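Jonerska Boards > Hobbies > Puzzles and Jigsaws

Thread: Finally finished the Kustent harbor puzzle (3,000 pieces!!)

tamsin_ridgeway
Posted March 29, 2018
I did it! Started in September, took a long break over the holidays, and the last piece went in last night. This is the big harbor one from Lunell, the one with all the laundry lines and the blue boats. I loved nearly every minute of it (the sky was another matter). Next question: glue it or take it apart?

cornerpiece37
Congrats Tamsin!! That sky is brutal. I did the 700 piece version and even that had me muttering. Glue it and hang it up, you earned it.

OldMillDave
Take it apart. A puzzle is for doing. I've never glued one and never will.

cornerpiece37
Oh come on Dave, she spent half a year on it. Let her have a wall.

OldMillDave
She can have a wall. I'd still rather see it go to someone else who'd enjoy it. We have a swap shelf at our library and the big Lunells are gone in a day.

pip_squeak
Did you sort by color or by shape? I'm 31 evenings into the Alcantara bridge and the water all looks the same to me.

tamsin_ridgeway
Color first for everything except the sky, then shape once I ran out of patience, lol. For water, try turning the lamp so it hits the pieces from the side. The print has a little texture and you can see which way the brush strokes run. It changed my life!
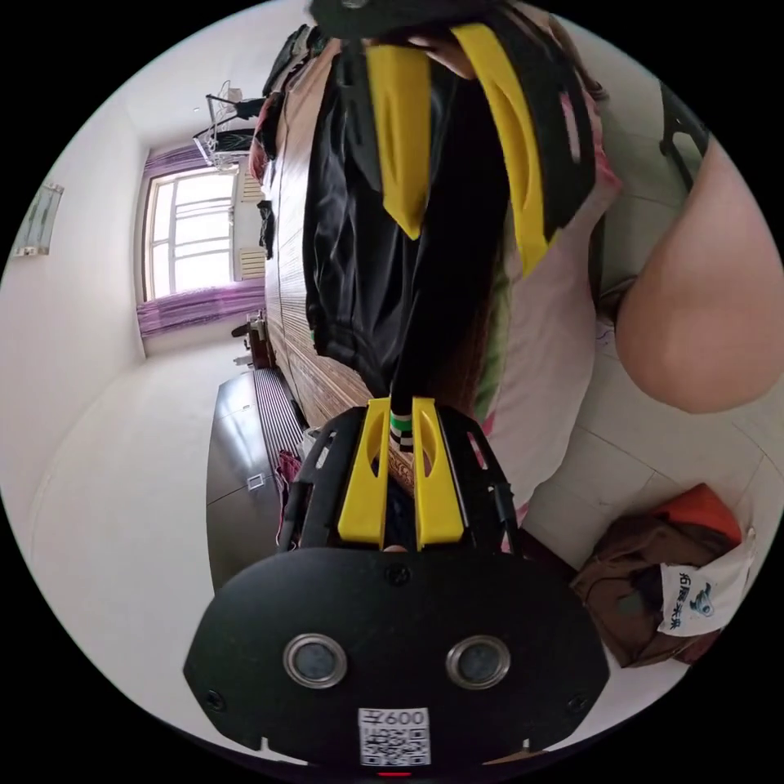
I also keep the knobby oddballs in a muffin tin, and those are great fun to place when you're stuck. Pip, do the bridge arches before the water if you haven't yet!

pip_squeak
Arches are done! Trying the lamp thing tonight.

hexagonal
Gonna disagree on color first. Edges, then shape, always. Lunell cuts have maybe six basic shapes and once you know them you fly.

tamsin_ridgeway
I tried that on my last one and went cross-eyed, but I believe you! Leaning toward Dave's swap shelf, by the way. Sorry corner.

cornerpiece37
Traitor. At least take a picture of it first.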